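A **tray basket** is a low, open container of woven plant or synthetic strands, used indoors to hold small household articles. It has a flat bottom, four sides that usually slope outward, and a finished rim. It differs from a carrying basket in having no overhead handle, and from a hamper in its shallow depth. Tray baskets are found on tables, shelves, counters, and dressers, where they hold mail, bread, remote controls, toiletries, or toys.

## Terminology

The word *wicker* refers to a method of weaving and is often mistaken for the name of a material. Willow, rattan, reed, seagrass, and paper cord can all be worked as wicker, as can extruded plastic strand. Retail catalogs use "tray basket," "shelf basket," and "catch-all" with little consistency. The Zadstead Museum of Household Goods, whose cataloging rules are followed in this article, reserves "tray basket" for pieces whose height is less than half their length.

## Construction

Work begins with the base. Stiff rods, called stakes, are laid in one direction and crossed with thinner strands, called weavers, until a rectangle of the desired size is formed. The stakes are then bent upward and the sides are woven around them. When the sides are meant to slope, the maker spreads the stakes gradually as each row is added, or bends them over a wooden form.

The rim, or border, serves two purposes. It locks the upper ends of the stakes so that the weave can't loosen, and it covers cut ends that would otherwise snag cloth or skin. Common borders include:

- **Rolled border** — strands are wrapped around the top edge to give a thick, rounded lip.
- **Braided border** — stakes are plaited over one another along the edge.
- **Lashed border** — a separate hoop is tied on with a binding strand.

Rolled and braided work may be combined on one piece. Color comes from the natural strand, from steaming or smoking, or from stain. Tan, honey, and caramel shades are the most common in household use.

## History in Zadstead

Basket making in Zadstead grew out of the supply of containers to fruit growers. The Sotelo workshop, the largest in the town, turned to household pieces after growers changed to molded crates. Its pattern book lists 179 designs, of which almost a third are shallow rectangular forms. A second workshop, Maltilby, made only lined baskets for bakeries and later closed its weaving room.

Nadhirah Subramaniam, curator of domestic objects at the museum, reorganized the basket collection in 2000. Her catalog grouped pieces by place of use within the home, replacing an earlier arrangement by fiber. Under this system, tray baskets are divided into 2 classes: those kept in kitchens and dining rooms, and those kept in bedrooms, playrooms, and entryways.

## Use in the home

In kitchens, a tray basket is generally lined with a napkin or paper before food is placed in it. In other rooms it is used bare. The open top allows the contents to be seen at once, and for this reason the form is widely used for things that are picked up and put away many times a day.

Small soft toys are among the articles most often stored this way. Foam squeeze toys, known as squishies, are light enough that a basket holding several of them can be moved by a child. Character figures, including those based on Totoro, are common in this category.

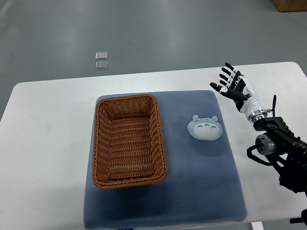

A cloth mat or thin pad is sometimes laid under the basket. It protects painted and varnished surfaces from scratches, keeps the base from sliding, and catches dust or fiber shed by the weave. Mats in plain colors with a fine texture are preferred where small objects will be sorted beside the basket, as they show up well and don't roll.

## Care

Woven baskets are dusted with a dry, soft brush. Natural strands may be wiped with a damp cloth and dried away from direct heat. Soaking is not advised for stained or glued pieces. The Drultine method, named for the repair shop that introduced it, replaces a broken weaver by tucking a dampened new strand behind 2 stakes on either side of the gap and trimming it once dry. Broken stakes are more difficult to repair and usually require that part of the border be undone.

## See also

- Basket weaving
- Bread basket
- Hamper
- Toy storage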